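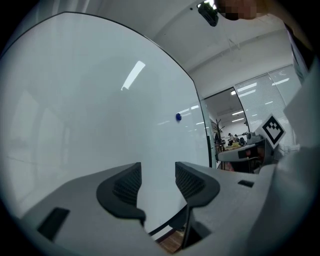
**Hand-held gripper: jaw width drifting, pads or linkage?**

**vasco_p** · 9 Jun 2022

Hi all, long-time reader and first-time fault-haver. I look after the hand-held grippers at our Lelgate office, plus the arm they're meant to match, and I've got one that won't hold its zero. Two curved fingers, ribbed pads on the inside faces, trigger-driven linkage, encoder on the shaft. Fully open it should read 1552 counts. I set it in the morning and by lunch it's wandered a few counts low, and then whatever we record on it doesn't line up with the arm's gripper any more.

So far I've swapped the cable, cleaned the pads with isopropyl, and re-zeroed it more times than I'd like to admit. The pads have done some 3000 squeezes since I glued them on in February. My hunch is they've packed down. Before I peel them off (I hate peeling them off), does that sound right to you lot?

---

**zulmeireles**

Pads wouldn't change your *open* reading though, would they? Nothing's touching when it's open. Packed pads would show up at the closed end. What do you get closed?

---

**vasco_p**

Ah. Yeah, fair call. Closed is 1377, and it hasn't budged from the day I wrote it on the tape. Feeling a bit sheepish now.

---

**clilberg_cat**

Then it's your open stop. On ours the stop is a little grub screw behind the left finger, and it backs out with vibration. Dab of medium threadlocker, let it cure overnight, re-zero. We've got six of these on the go at Clilberg and every one of them has done it at some point!

Catarina

---

**S_Seixas**

I'd go easy on threadlocker. If any of it wicks into the pivot on a printed finger you can craze the plastic, and then you're reprinting the finger as well. Nylon-tipped grub screw, no glue. I've run them that way on the Nurnley cell for a couple of years and I check them when I do the pads.

---

**clilberg_cat**

Never had one craze, and I've done a fair few. You put it on the screw, mate, you don't pour it in the hole.

---

**S_Seixas**

I've had two craze. Different filament maybe. I'm only saying what I've seen on my own bench.

---

**amandio_s**

My brother and I have been having this argument since Christmas, so thanks for bringing it onto the forum, Sérgio.

Vasco, before you touch the screw: take the tension off the trigger spring and wiggle the left finger side to side. If there's play at the pivot, a new screw won't fix anything, you'll just be setting your stop against a sloppy joint. Ours had worn oval. I reamed it and put a bronze bush in, took maybe an hour including finding the reamer.

Also measure the opening at the pad tips with calipers instead of trusting the counts. It ought to be 102 mm on the standard fingers. If the calipers say 102 and the counts say low, your encoder magnet is slipping on the shaft and the stop is fine.

---

**zulmeireles**

+1 to the calipers. And do it with the cable plugged in and routed how you'd normally hold it. I chased a drift for days once that was only the cable tugging on the encoder board.

---

**vasco_p**

OK, calipers out. 102 with it freshly zeroed, and a hair over 100 this arvo with the counts low to match. So the fingers really are opening less, and the magnet's off the hook. Tiny bit of play at the left pivot, none at the right.

I wound the screw out to look at it and the thread's pretty chewed. Can't say which one's to blame, could be both.

---

**amandio_s**

Do the bush first. Then the screw.

---

**clilberg_cat**

Chewed thread means a new screw either way, so nylon tip if it keeps Sérgio happy. I'd still threadlock it. And redo your marker calibration once it's back together, the whole lot, even if the numbers look close. I skipped that once and binned a morning's recordings.

---

**vasco_p**

Will do the calibration. Does anyone have a part number for the bush? Cordeiro only list them in packs of fifty and I need one, two if I stuff up the first.

---

**amandio_s**

PM me your address, I've got forty-odd left in a jar.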